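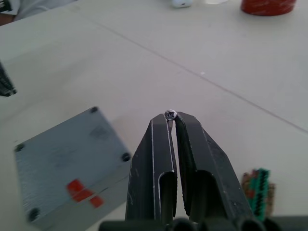
Keep your screws. That is my whole argument and I'm sticking to it. People will hang on to a phone box for ten years, manuals in nine languages, the little bag the charger came in, and then the screw rolls off the table and it's oh well, plenty more. There aren't plenty more. A small silver one with a flat round head and a cross in the top looks like every other small silver one with a flat round head and a cross in the top, right up until you try it and it goes in two turns and stops. Or never bites at all. Put a grey plate with a hole near each corner on a pale table and you need the ones that fit it, and three out of four is a rattle.

Mido > Opinion > Around the House
4 November 2023
By Bilal Chamoun
2 min read

I mend things badly, for myself and for whoever on our stairs asks. Radios, a set of scales, the timer off a heater. In July I spent most of an evening on a kitchen radio that had nothing wrong with it apart from a loose wire. Ten minutes for the wire. The rest of the evening on my knees with a torch, looking for the last screw. Found it in my sock.

So now I'm strict. Bare table, light coloured if you have one. No cloth, whatever your gran did – a cloth has folds, folds eat screws. A jam jar lid for each part you take off. If the screws are different lengths, draw the thing on scrap paper and stick each one where it came from with tape. Takes no time. And put the lid back from the edge, further than you think, becuase elbows.

What I can't stand is the shrug. I bought a shelf unit from Prornholm, 83 quid, one screw short. Rang them up. They offered to send a whole new shelf! All those boards in a van for a thing I could lose under a fingernail. I asked for the screw. They didn't do screws. In the end I went down to Clidolness, the old hardware place by the bus depot, where they keep drawers of them, and the man had a match in 2 minutes and charged me 11p. He wrote it down in a book as well.

My brother in law says glue. Glue! Then it's shut for good and the next fault is the end of it. A screw is somebody saying you're allowed back in. I'd pay more for things held together that way, and I'd like the size printed inside the lid where you can read it without a magnifying glass. Not hard. The makers know the size, they orderd them.

Anyway. Jam jar lid. Tonight, before you open anything. And if you've got a tin of odd ones at the back of a drawer, don't let anyone tidy it out – mine saved a friend's doorbell last winter.

Filed under: Mending, Small Things, Grumbles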